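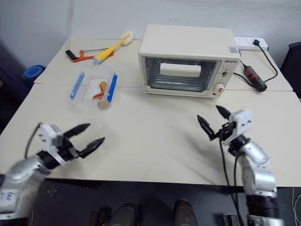

Straight over flush in home games, who decides?

riverrat_sillach
Posted 20 Apr 2020
So we play a small short deck game (36 cards, sixes and up) and last night we had a blowup over a pot of 312 chips. I had a flush, he had a full house, and he'd been told at the start that a flush wins in short deck. I scooped it and he's still texting me. Am I wrong?

muckedaces
Not wrong. Flush beats a full house in short deck, they're harder to make with only nine of each suit. Did anybody say it out loud before the first hand?

riverrat_sillach
Yes! Twice! He was getting chips out of the bag.

Zulthorpe_Zed
I'll disagree a little. If one guy didn't hear it, I'd split the pot and move on. It's a home game, you want him back next week.

muckedaces
Split it?? Then every rule is up for grabs after the river. No way.

foldpre4
We had the same fight in January, only ours was trips against a straight. Some places rank trips higher and some don't, so now we write it on a card and leave it on the table. 300 starting chips, ante only, button posts double. Zero arguments so far, well, one, but that was about the ante.

Zulthorpe_Zed
OK the card is a good idea. I still say split this one.

tinypairs
Side question, how deep do you all start? We tried 400 and it dragged on forever.

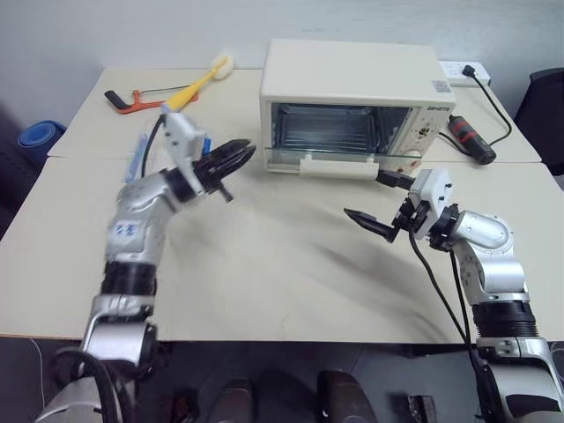

Toaster oven, door open

riverrat_sillach
We do 300 too. Equities run so close that people gamble a lot more than in regular hold'em, so it goes fast.

foldpre4
tinypairs try a bigger ante before you cut the stacks. Ours moved along much better after that.

muckedaces
Back to the pot, keep the chips. Tell him I said so

riverrat_sillach
Keeping them. Making the card tonight though, and he can read it to the table himself.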